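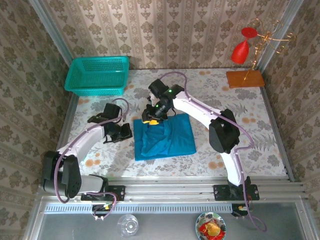
*Blue one, partly folded, on the fern cloth. Teal basket at the back.*

# Luto: folding clothes on a small square table

Hi! Luto is my collection of notes and recordings about folding everyday clothes on a tabletop, and this file is the README plus the data card mashed together (I tried keeping two files and kept updating the wrong one). If you only want the file layout, skip down to "What's in the folder."

The short version: 622 recorded folds, one garment at a time, each with a small text file saying what the garment was, what fold I was going for, and how I felt about the result. That last part is more useful than it sounds. I promise I'll explain the grades.

Last edited 26 Feb 2018.

## Why folding

I like laundry. I'm a little tired of apologizing for that at parties! A shirt looks simple until you try to write down what "folded" means, and then you spend an evening arguing with yourself over whether the sleeves go in before or after the hem comes up. Nedix, my earlier project, was all about stacking towels, and towels are great, but they're rectangles. Clothes have necks and sleeves and waistbands, and they bunch up in the middle the second you pinch one corner.

So Luto is mostly about that bunching stage, when the cloth is sort of square and sort of a heap.

## The table

The tabletop is square and stays in one spot. It's covered with a pale cloth printed with gray fern leaves and round orange flowers, and the walls on three sides are papered in a cream damask with brown-gray motifs running in vertical stripes. Yes, it's a lot of pattern. I went looking for the loudest wallpaper and tablecloth I could stand to have next to each other, and I've grown fond of both.

A plain blue garment is easy to pick out on the ferns. A gray one, much less so, and I had a cream undershirt that practically vanished between the leaves. If you're working on finding edges, start with the blues and save the grays for when you're feeling brave.

One thing to watch for: the cover is cloth too, so it has its own opinions. It can shift when a garment drags across it. I smooth it between folds, but I don't tape it down, and in a handful of recordings the ferns have wandered a bit by the end. I left those in.

## The basket

The teal plastic basket with the mesh sides lives at the upper left, tucked into the back corner. It's there for garments that are done or waiting. Not every recording uses it, and plenty start and finish with it empty. In the notes I write `basket: used` or `basket: idle`, and idle just means nothing went in or came out during that fold.

I get asked about the holes in the sides a lot. They do catch things! Drawstrings are the worst. If the notes say "snagged," that's what happened.

## What gets folded

Ordinary stuff from ordinary drawers:

- T-shirts, short and long sleeve
- Undershirts
- Pajama tops and bottoms
- Shorts, with and without drawstrings
- A few things I can only call "soft tops" because the label was gone

No socks, no bedding, nothing with a zipper longer than my hand. Everything was washed before it went into the rotation, and I didn't iron a single piece. Wrinkles are part of the deal.

## The folds

There are 4 target folds, and the notes use these names:

| Name | What I'm after |
|---|---|
| `half` | One fold across the middle, edges close to lined up |
| `square` | Sides in, then bottom to top |
| `long` | Lengthwise, then lengthwise again (pants, mostly) |
| `drawer` | Small enough to stand up on its own edge |

`square` is the one I'd look at first. It has the most recordings, and it's also where the messy in-between shapes show up: a corner pulled up and crumpled, creases running through the center, the rest lying fairly flat. I love that stage. It's where a fold either gets sorted out or has to be shaken open and started over.

`drawer` is in here because I'm stubborn. Most of those are graded low.

## Grades

I grade every fold myself, by eye, using the finished garment:

- **A**: I'd put it on a shelf as is
- **B**: fine, one edge off or a soft corner
- **C**: folded in spirit
- **R**: restarted at least once, followed by the final grade, like `R-B`

I went back and regraded 100 of them after a break to see if I agreed with myself. Over 2 separate sittings I got stricter about sleeves sticking out and softer about wrinkles. The grades in this release are the newer ones; the old ones are in `grades_old.txt`.

## What's in the folder

```
luto/
 README.md
 folds/
 notes/
 grades.txt
 grades_old.txt
 garments.txt
```

`folds/` has the recordings, `notes/` has the matching text files, and `garments.txt` lists each garment with its color and type. Names match across folders, so `blue_top_square` in one is `blue_top_square` in the other.

## Known problems

- Color names are mine. My "teal" and your "teal" may not get along, and "blue" covers a lot of ground.
- Thick fabrics are underrepresented. I only added sweatshirts late and then ran out of patience.
- Inside-out garments aren't marked consistently. Early on I fixed them before starting, later I folded them the way they were.
- The Prutelon batch (slippery workout shirts, named after the folder they came in) has more restarts than everything else. Leave it out if you want calmer averages.

## Using it

Go ahead and use it for whatever you like: study, teaching, settling a household argument. If you publish something with it, please mention Luto by name and say which grades file you used.

Fixes to the notes are welcome, especially garment types. Next up is Gouveia, the companion set for kids' clothes, with tiny sleeves and a whole new batch of headaches. The garment list is started and the folding isn't.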